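Bench rules for a small gripper cell

Most trouble with a small arm comes from the bench. Clear it, wipe it and check the fingers before the first cycle. Grit under a flat part changes its height, and a key lying on a crumb will not sit the same way twice. Split rings are worse, as they tilt and tangle with each other. 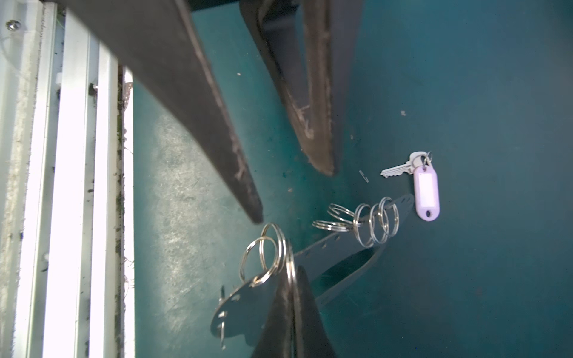
Nodstead, September

Loose small parts. Keep keys, tags and wire scraps out of the travel area unless they are part of the job. One bent bit of wire can scratch paint or lodge in a rail. Brush rail edges toward you with the arm stopped and power locked out.

Fingers. Look for rubbed spots at the tips and along the lower edges. Log wear every 200 cycles. We replaced our last set at 2,650 - later than the Laitinen sheet we work from allows.

Speed. With anyone in reach of the bench, stop the arm. Jogging at reduced speed is for setup only, with one person holding the enable switch.

Empty run. After any change to the program, run one pass with the fingers open and no parts on the table. Watch clearance at the back rail and at both corners. Wait 60 seconds after a stop before reaching in.
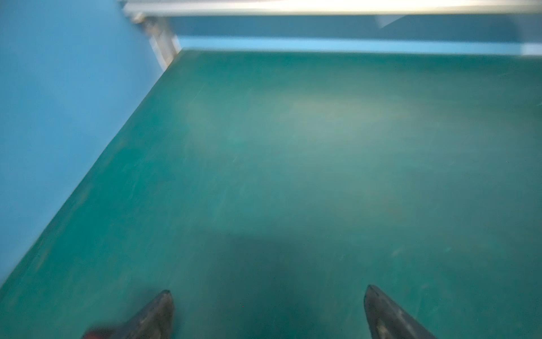

Danai Lambrakis: We run the empty pass twice at Norcombe, once at setup speed and once at working speed. A path that clears at the first can swing wide at the second. I would also write the finger set number in the log next to the cycle count.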